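# Wie lernt ein Roboter, einen Computer zu zerlegen?

Hast du schon mal einen Computer aufgeschraubt? Da drin ist es eng wie in einem vollen Schulranzen! Überall stecken Platinen, Kabel und kleine Klammern. Für deine Finger ist das kein großes Problem. Für einen Roboter ist es richtig schwierig.

Im Forschungsprojekt Treseo soll er es trotzdem lernen, und zwar durchs Zuschauen und Nachmachen. Zuerst lenkt ein Mensch den Arm mit der Hand: greifen, wackeln, ziehen. Der Roboter speichert jede Bewegung und dazu die Kamerabilder. Eine solche Aufnahme heißt Vorführung. 1122 Vorführungen haben die Forscherinnen und Forscher in Selitz gesammelt - das hat bis in den Juli gedauert!

Danach übt ein Lernprogramm mit all diesen Aufnahmen. Es sucht nach Mustern: Wie sieht ein Speicherriegel aus? Wann muss der Greifer langsamer werden? Dann darf der Arm allein ran. 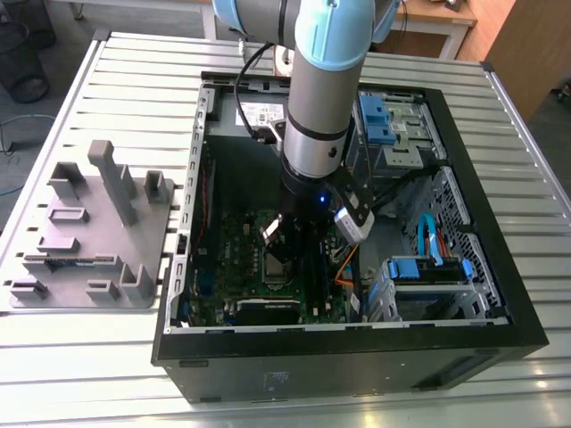
Im ersten Test sollte er 182-mal einen Speicherriegel herausziehen, jedes Mal ein bisschen anders hingelegt. Mit nur einer Kamera griff er oft knapp daneben. Mit 2 Kameras klappte es viel besser, denn so kann das Programm Entfernungen genauer schätzen. Probier es selbst aus: Halte dir ein Auge zu und tippe mit zwei Stiften die Spitzen aneinander. Ganz schön knifflig, oder?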